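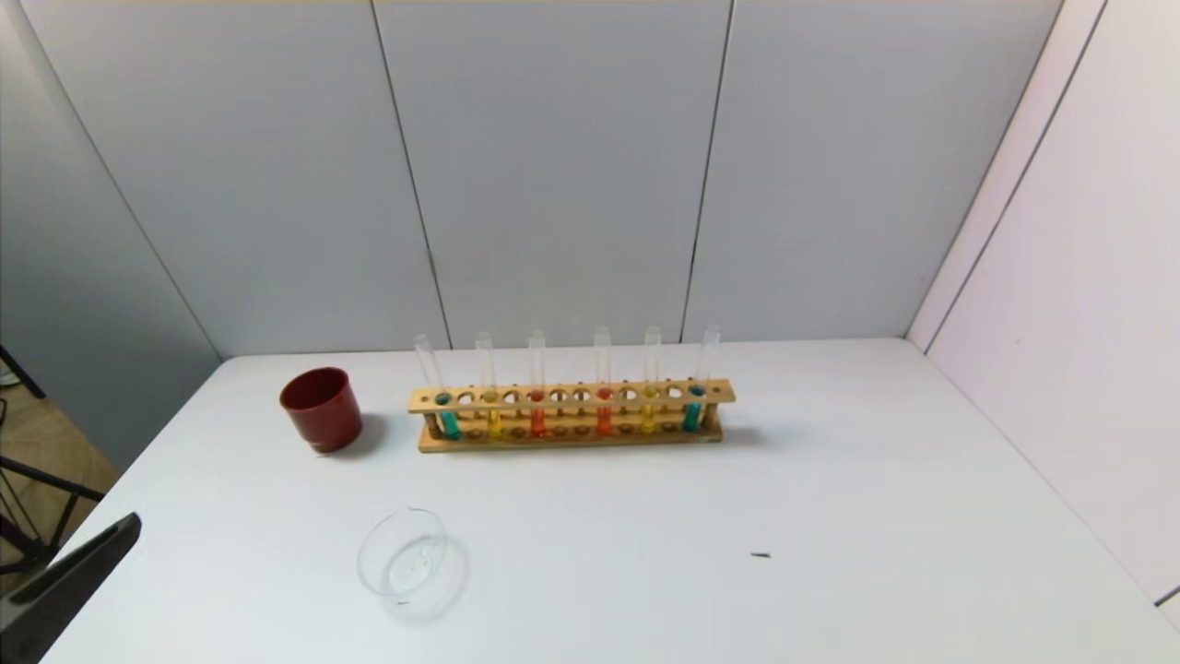

Asked by Erdal Eren in Home Science, September

Colored water for a wooden tube rack -- how much, and how do I keep the colors apart?

I help with a table at our library's science afternoon. The rack is the plain wooden kind with a row of round holes, and I put six tubes in it with a little colored water in each: teal at the ends, then yellow, then orange in the middle. Kids pour a tube into a petri dish and look at the color against the white table.

Two problems. The end tubes lean in their holes. And the orange comes out a different shade every time I mix it. I use Lodum food color from the grocery store. Is there a better way, or should I buy a different rack?

2 answers

Abelardo Navarrete
Keep the rack. Wooden ones are often drilled a bit wide and a small lean does no harm as long as the round end sits in the recess in the base. If it bothers you, put a narrow rubber band around the tube just under the top board.

For the color, mix one jar and fill from that. I make 400 ml of each, which is far more than you need, and it keeps in the fridge for the week. Count the drops and write the number on the lid. Orange is the hard one -- start with yellow and add red one drop at a time. 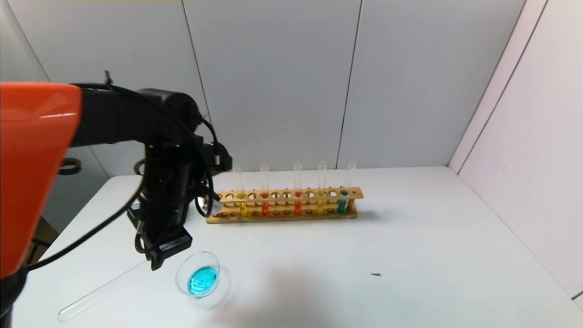

Rack with five tubes standing and an empty one out over the table.

Fill them low, like you have. A full tube goes over the side of a small dish. Rinse each one as soon as it's emptied, or the blue leaves a ring that needs a brush.

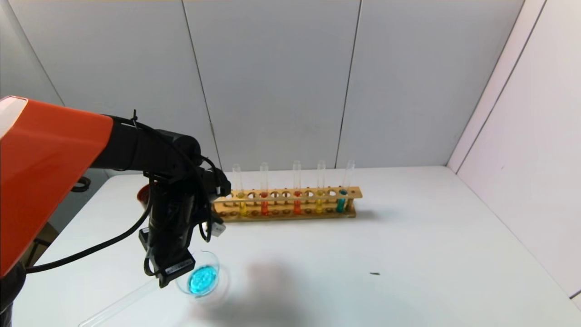

Also put a tray or an old towel under the dishes if the table isn't yours. Blue is the worst for stains. I got it off a Skesetti tabletop with baking soda paste, but it took two tries.

skylark969
just use tempera paint in water, cheaper. goes cloudy though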